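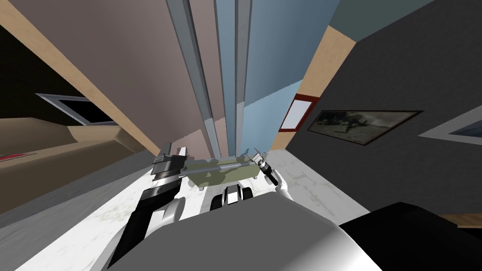

Flekeck 展墙挂画轨道

适用于美术馆、画廊、学校展厅和社区文化中心的大幅绘画展览
制造商:Iseck
系列:Ren(明装)

产品介绍

Flekeck 是一种安装在墙面上部的铝合金挂画轨道,主要给大幅的布面油画、丙烯画和带框的版画使用。轨道安装好以后,换展的时候不需要再在墙上打孔,画的高度和左右位置都可以慢慢调整。我们做这个产品已经有几年,去年三月对卡扣的形状做过一次修改,现在本页销售的都是修改以后的版本。

轨道表面有白色和浅灰色两种,都是哑光的。白色比较适合普通的白墙,浅灰色在水泥墙或者深色墙上看起来比较安静。如果您的墙是别的颜色,轨道也可以用乳胶漆自己涂刷,但是请注意不要让漆流进轨道的槽里面,不然挂钩滑动会很困难。

每套包括

轨道 3 米,分成两段包装,附中间连接件
滑动吊点,可以从轨道任何位置放入
不锈钢钢丝绳,下端带可锁定的挂钩
墙面固定螺丝和塑料膨胀管(适合砖墙和混凝土墙)
两端的封盖
安装说明书,中文和英文
防护手套一双

石膏板墙请另外购买专用的固定件,订购的时候在备注里写明墙的类型就可以。老房子的墙有时候外面是石膏板,里面是砖,请先试打一个小孔,确认以后再下单。

价格

每套人民币 2,376 元,含税,不含运费。轨道比较长,普通快递不一定接受,我们一般用物流发货,送到楼下。需要送上楼的客户请提前联系。

关于承重

很多客户第一个问的问题是能挂多重的画。答案和墙有很大关系,所以请不要只看轨道自己的数据。说明书里有一张表,按照墙的材料和螺丝的间距分别写了允许的重量。画的重量请连画框、玻璃和背板一起计算。有亚克力罩的作品常常比大家想象的重,最好真的称一次。

一幅大画请使用两个吊点,两根钢丝绳要保持垂直,不要拉成三角形。特别宽的作品可以在中间再加一个吊点,不过三根绳的长度很难调得完全一样,中间那根容易变松,挂好以后要用手检查一下。 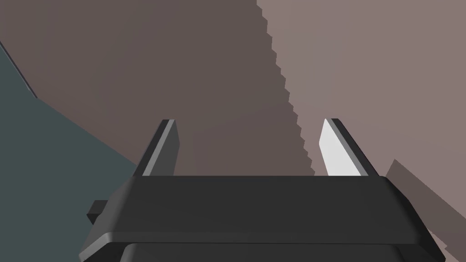 Cauã Guimarães 来信提到,他用下来最满意的是挂钩的锁定部分,以前的钢丝绳过几天就会自己往下滑一点点,画就歪了,现在整个展期都没有再去扶正;不过他也希望锁定的旋钮能再大一点,戴着手套的时候不太好转。

旋钮的意见我们已经收到不止一次,大号旋钮正在试做,尺寸确定以后可以单独购买,旧的挂钩也能换上。目前如果觉得难转,可以先脱下一只手套锁紧,再戴上手套移动作品。

安装方法

请两个人一起安装。先在墙上用水平仪画一条线,线离天花板至少留出一只手能伸进去的高度,不然以后放入吊点很不方便。然后把第一段轨道放在线上,标出孔的位置,打孔,清理灰尘,放入膨胀管。螺丝先不要完全拧紧,等第二段轨道和连接件都装好,再从中间向两边依次拧紧。

最后装封盖。封盖是压进去的,不用胶水。

如果展厅的墙有转角,请在转角的两边各用一条独立的轨道。我们没有弯的连接件,把轨道切成斜角拼起来也可以,但是切口要打磨,并且吊点不能通过那个位置。

Fundis 展厅的使用情况

Fundis 是一个由旧粮食仓库改成的展厅,春天的时候在那里举办了一个以人像为主题的大型绘画展,全部作品都用 Flekeck 轨道悬挂。负责布展的 Ayten Uçar 给我们写了比较长的反馈。她说仓库的墙很高,墙面也不平,所以先在墙上固定了一条木板,再把轨道装在木板上。这样做比较费时间,但是轨道是直的。

展览开幕那天来了近 300 位观众,门开着,风比较大,靠近门的两幅画有一点摆动。后来她在画框背面的下角贴了小的橡胶垫,问题就没有了。橡胶垫原来不在套装里面,我们收到她的信以后,决定在配件页增加这个产品。

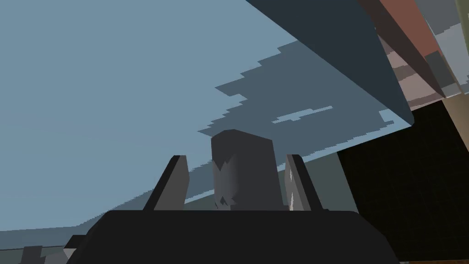
她还提醒,画面颜色很深的作品,钢丝绳在灯光下面会比较显眼。可以选择黑色的钢丝绳,或者把射灯的角度稍微放低一些。黑色的绳需要单独订购,价格和普通的一样,交货时间会长几天。

保养

轨道用干布擦就可以。滑动吊点里面有一个小的尼龙片,请不要加油,油会吸灰尘,时间长了也会弄脏墙面。钢丝绳如果有断丝或者折过的痕迹,必须更换,不要剪短以后继续使用。每次换展之前,请看一下螺丝有没有松动。

不适合的情况

室外、浴室和长期潮湿的地下室请不要使用。也不要用它挂灯具、音响或者屏幕,这个产品只给平面作品使用。纺织品和没有画框的卷轴,需要配我们的夹杆,请看 Ren 系列的配件页。

订购和退换

订购请填写本页的表格,写明颜色、数量、墙的类型和送货地址。学校和公立机构可以先收货后付款,需要盖章的订单。没有打开包装的轨道,收到以后 3 周内可以退货,运费由客户承担。切割过的轨道不能退。如果运输的时候轨道弯了,请在物流单上写清楚并且拍照,我们会补发。

本页价格更新于 2024-05-05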